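Lendo Brings Back the Plain Basket, With Apologies to the Drawer

For release in October

Lendo, the home goods firm that once sold a spoon rest in 20 colors, will put a single new item in its shops this month. It is a basket. It has no lid, no app, no wheels and no second basket folded up inside it.

The Braltness basket comes in olive green and was drawn up by Philomena Lenihan, who joined Lendo to design shelving and has asked that the shelving not be mentioned. She spent most of last winter visiting customers at home and looking at the places where they put things down on the way in.

"People would show me the cabinet they had bought for gloves and dog leads," said Lenihan. "Then they would show me the chair where the gloves and dog leads were. I decided to design for the chair."

The first run is 800 baskets. Of these, 100 are set aside for the Magaña shop, where staff have been told to display them with things in them. An earlier plan to show them empty on a plinth was dropped after a customer asked which museum had lent it.

Walid Hamdan, head of buying, said the color was the only part of the project that caused raised voices. "Half the room called it olive and half the room called it khaki," said Hamdan. "We held two meetings. The label says olive. I am told the matter is closed, and I still get emails."

The launch comes with a short tidying evening, Gistine, run by Nayeli Medrano and open to anyone who owns a hallway. Guests are invited to bring the contents of one drawer, tip them out on a sheet of paper and sort them into what stays, what goes and what the cable belongs to. Last spring's trial evening ran past its closing time when Corey Baxter of the accounts department found a set of keys he had already replaced. He now speaks briefly at each session.

Gistine starts at 7 p.m. at the Magaña shop. Places are free but must be booked at the till. Tea is provided. Paper is provided. Guests with more than one drawer are asked to choose.

Lendo has no plans for a matching tray. A matching tray has been drawn, priced and given a name, and there are no plans for it.

Notes to editors

Lendo sells storage and kitchen goods through its own shops. The Braltness basket is sold singly. Care advice: shake out crumbs, keep away from puppies.

Sample baskets may be borrowed for photography and should come back without gloves in them. Requests go to Wenceslao Espinoza in the Lendo press office, who answers the phone from 10 a.m. and prefers a letter.

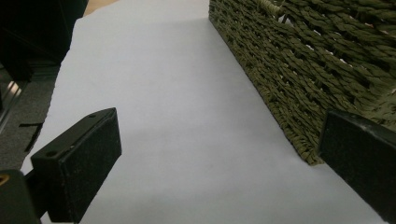
The Braltness basket in olive green, on white paper. Photo: Lendo press office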